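Petbridge Toy Lending Library
Progress report to the Hastau Fund
Submitted July 27, 2022

Summary

The toy library has now been lending from all three sites for the whole of the reporting period. Members took out toys 1,424 times. Most of the work set out in the grant agreement is on schedule. The two items that are behind are the new catalog and the Saturday-style drop-in hours at the Cuadros site, both covered below. Spending is under budget on rent and over budget on cleaning supplies.

We are asking for one change to the agreement, which would move money from printing to van costs. The details are in the last section.

Membership

Eighty families joined during the period. Of those, 11 came to us through the county home visiting program, which began handing out our sign-up card in the spring. We had hoped for more from that source and have asked the visiting staff what gets in the way. Their answer was that the card asks for proof of address, and many families they see are between homes. We have dropped that requirement. A phone number and a first name are now enough to borrow up to two toys at a time, and after three returns the limit goes up to five.

Families with a child under two are still the largest group of members. Interest from families with older children is growing slowly, mostly in board games and building sets. We do not plan to buy much more for children over six until the younger collection is in better shape.

What people borrow

The pattern of loans has changed little from the last report. Stacking and sorting toys, shape boxes, pull-alongs and wooden trains go out most often. Ride-on toys have a waiting list at every site, and the list would be longer if we had somewhere to store more of them. Puzzles are borrowed less than we expected. Parents say they worry about losing a piece and being charged for it, although we have never charged for a lost piece. We have put a notice to that effect on each puzzle bag.

Stacking toys take more checking than their size suggests. A set that comes back one ring short can still be lent, and it is, with a note on the tag. Sets that are missing the peg are taken apart and the rings go into the sorting boxes.
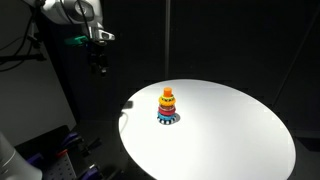
Sites

Petbridge main room. Open as planned throughout the period. The new shelving is in and the aisle is wide enough for a double stroller. The landlord has agreed to keep the rent at the current level until the end of next year. We have this in writing and will send a copy with the annual accounts.

Cuadros. The room is good but the hours are not. We share it with an after-school program and cannot open before it has been cleared in the morning, so in practice we lose the first hour. The agreement called for extra weekend hours here from the start of the period. These have not begun. The building manager has offered us October as a start date and we have accepted.

Skostaretti. The smallest site, run out of a single closet and a folding table in the clinic hallway. Loans are low compared with the other two, but the return rate is the best of the three. Families come to the clinic anyway and bring the toys back when they do. We would like to keep it open even if the numbers stay where they are.

Cleaning and safety checks

Every toy is washed and looked over when it is returned. Plastic items go in the sink or the dishwasher. Wood is wiped down and left on the rack overnight. Soft toys are machine washed and were the main cause of the overspend on supplies – we started using a fragrance-free detergent after two parents told us the old one gave their children a rash. It costs more and we think it should stay.

The safety check has four steps. Staff look for cracks and sharp edges, pull on anything that is glued or screwed down, try small parts in the choke tester, and open the battery door if there is one. Anything that fails goes into the red bin. Once a month we go through the bin and decide what can be repaired. Repairs so far have mostly been wheels, strings and loose hinges. A retired cabinetmaker in Petbridge has been fixing the wooden items for the cost of materials.
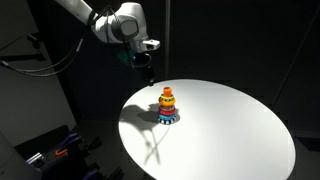 Why does the library not simply replace toys when they wear out?

Replacement is slower and costs more than it seems. A new toy has to be ordered, checked, tagged and entered in the catalog before it can go out, and that takes staff time we would otherwise spend at the desk. A repaired toy already has its tag and its bag. We replace items when the repair would not hold or when the part that failed could hurt a child.

Recalls are checked against our stock list at the start of each month. One item was affected in this period, a bath toy with a suction base. Both copies were out on loan. We called the families the same morning, and both copies were returned and thrown away.

Catalog

The catalog is the part of the project that is furthest behind. The plan was to have every toy listed online with its age range, the number of pieces and whether it is on the shelf. The age ranges and piece lists are finished for the Petbridge collection and partly finished for Cuadros. Nothing has been entered for Skostaretti.

There are two causes. The software we chose handles books well and toys poorly. It has no field for the number of pieces, so we have been typing that into the notes, where it cannot be searched. We also underestimated the time it takes to write a useful entry. A parent wants to know if a toy is noisy, if it has strings, and if it fits in a bag on the bus. None of that is on the box.

We have now agreed on a short form with a fixed set of questions and are filling it in as toys are returned. At the present rate the Cuadros entries will be done before the weekend hours start. Skostaretti will follow.

Play sessions

The grant also pays for drop-in play sessions, where parents can try toys with their children before borrowing. These are held at Petbridge and Cuadros. They are open to anyone, members or not, and a good share of new members sign up at the end of one.

We kept the format simple. Toys are set out at floor level and on low tables, there is a corner with a mat for babies, and a staff member is free to talk. We stopped offering a story at the end. Children were being pulled away from whatever they were doing to come and sit for it, and several parents told us they would sooner stay with the toys.

Attendance dropped during the hot weather and has since come back. The Cuadros sessions are noisier because of the hard floor. A rug has been ordered from the equipment line.
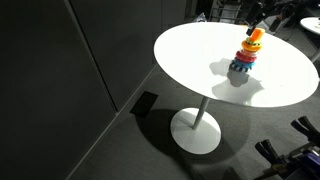 Nayeli Villca wrote to us after one of the Petbridge sessions to ask for more toys that a grandparent can manage from a chair. She looks after two grandchildren and cannot get down to the floor and up again. She said the low tables were a help but there were too few of them, and the good toys were always on the mat. We have since moved some of the sorting and stacking toys up to table height and marked a set of items in the catalog form as suitable for lap or table use. She has also asked for a chair with arms, and we have found one.

Her letter made us look again at who comes with the children. Grandparents and other relatives bring a large part of the group, and our sign-up form has a line only for "parent." The form will be changed at the next printing.

Staffing

The two part-time desk posts are filled. The person hired for Skostaretti left in the second month to take a full-time job, and hours there were covered by the Petbridge staff until the post was filled again. No open days were lost. All desk staff have finished the county first aid course for infants and children.

Training on the safety check took longer than planned. New staff now shadow a full round of returns before they sign off any toy alone.

Budget notes

Rent is under budget because the increase we allowed for did not happen. Cleaning supplies are over for the reason given above. Toy purchases are on budget. We held back part of the purchase line for ride-on toys until the storage question at Cuadros is settled – the after-school program may give up one of its cabinets, and we should know by the fall. 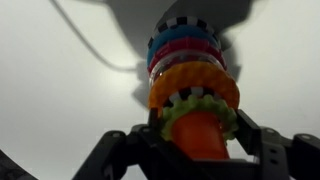

Request for a change

The agreement includes a line for printing, meant for a paper catalog. Very few members have asked for one, and with the online catalog still being filled in, a printed copy would be out of date when it arrived. We ask to move this line to van costs. Toys now travel between the three sites every week, fuel has gone up, and the van needs new rear tires before winter. The total of the grant would not change.

Work for the next period

Begin weekend hours at Cuadros in October.
Finish catalog entries for Cuadros and start on Skostaretti.
Reprint the sign-up form with the new wording.
Buy ride-on toys if storage is confirmed.
Meet with the home visiting staff again to see if dropping the proof of address has made a difference.

A full list of purchases and a loan table by site are attached. Please send any questions on the budget change to the Petbridge office.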